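02/12/2018

Home late and my feet ache, but I want to get today down while I still have the small things in my head, and the kettle takes so long in this apartment that I may as well write while it thinks about boiling.

I spent nearly the whole day in the meeting room at Ballik, getting it fit to sit in. Nadhirah has been asking since January whether we could make it feel less like the place where you go to be told off, and I said yes every time and then did nothing, and this morning I ran out of excuses. I got there early with my canvas bag, a roll of trash bags, the good cloths from under my own sink and a cheese roll that I forgot to eat until three in the afternoon. The hallway smelled of toner. Crescencio had let himself in before me and was already carrying old folders out to the recycling, humming that same song he hums at the holidays, and he waved a folder at me and kept going.

I don't mind this sort of job, I never have. Mother used to send me into the back bedroom at Bremstead with a dustpan and I would come out two hours later having read every letter in every drawer, and I'm afraid I'm no quicker now. I found a whole stack of agendas from the Jemilthorpe project and sat down and read them, every one. Teodoro's handwriting all down the margins, so neat, and a little sum he did in one corner that came out to 500 and was underlined so hard it went through the paper. I kept that page. I don't know what I'll do with it.

Then there were the bottles. People leave them and mean to come back for them, I suppose, and I can never bring myself to just sweep the lot into a bag without looking. One with a red cap was still standing there when I got to it, nearly finished, with only a shallow bit of pinkish-red left in the bottom. It's a cheerful color, I have to say, the kind of pink that Nilmini's girls used to want their cakes iced in. I had my hand half out to take it to the sink and then thought better of it, in case somebody wanted the last mouthful, and so it stayed where it was while I fussed with other things. I've been shouted at over a half cup of cold coffee before now.

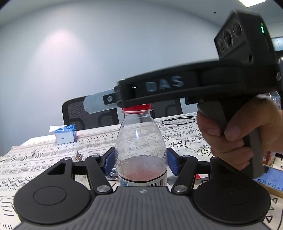
The tablecloth

I should have written about this first, because it was the best part of the day. Fatemeh had told me weeks ago that she had a cloth I could use, and I had pictured something in beige with a scalloped edge, heaven forgive me. She brought it in rolled up in a towel so it wouldn't crease, and when she shook it out over the table Nadhirah clapped. It is cream-white with black patterns going across in bands, zigzags and triangles and little boxes with things inside them, and some marks that look like stick drawings, and a fringe along the edge that I couldn't stop combing with my fingers. Fatemeh got it on a trip to Bandara with her sister. She says she paid far too much for it and her sister still brings it up.

We had a long back-and-forth about how it ought to lie. I wanted it even all the way around, and she wanted it pulled toward the front so that you'd see the pattern as you came in the door, and of course it isn't as big as the table, so whichever way you go some of the white tabletop is going to show. We tried it mine, then hers, then mine again with a compromise. In the end we let a strip of white show at the back and I have decided I like it. It makes the fringe stand out better. I did go over it with my hands one more time after she'd gone for her bus, and I'd be lying if I said I didn't move it an inch.

The other argument, a much smaller one, was over what should be allowed to live on the table. Nilmini telephoned in the middle of this with opinions - she had heard from Fatemeh, who must have called her from the stairs - and her opinion was that there should be nothing on it at all. Well, that's all very fine until somebody has a cold. I said tissues, and I stood by tissues, and the box is there now, a small one in white and blue toward the middle, with the first tissue pulled up ready so that you needn't dig for it in front of people. I like a room that has tissues in it. It means somebody thought about you.

The pen I can't account for. It's small and dark and I laid it straight twice, and both times when I looked back it had gone crooked again. I expect I was doing it myself with my sleeve.

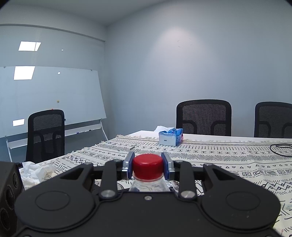 Fatemeh's cloth, with the tissues, the little pen and the bottle with the red cap.

What's left to do

Chairs, mostly. There are 17 of them stacked in the passage and they don't match, and Crescencio thinks we should put out the ones with arms and hide the rest, and I think people who end up on a chair without arms beside people who have arms will feel it. We left that unsettled. The blinds want washing, and I'd like to do them in the bathtub if Teodoro will help me get them down, which he has promised to do and which I will have to remind him of, kindly, at least once.

I also want to put a label on that cabinet. It says 2000 on a bit of yellow tape and I have never known if that's a year or a key number, and neither does anyone I asked. Nadhirah wants to peel it off. I asked her to leave it one more week, I've grown fond of it.

And I must wash the towel that the cloth came in and get it back to Fatemeh, along with a jar of the plum jam, the last but one. She won't take money for the loan and she won't take thanks either, but I have never seen her turn down jam.

It was past 5 when I turned off the lights, and I stood in the doorway a little while with my coat on. It really did look nice with that cloth on. I kept thinking how much Mother would have liked the fringe, and how she would have asked straight away what it cost.

The kettle went ages ago and I've let it go cold again. I'll boil it once more and take the cup to bed. Bus at the usual time tomorrow, and I have to remember the vinegar for the blinds.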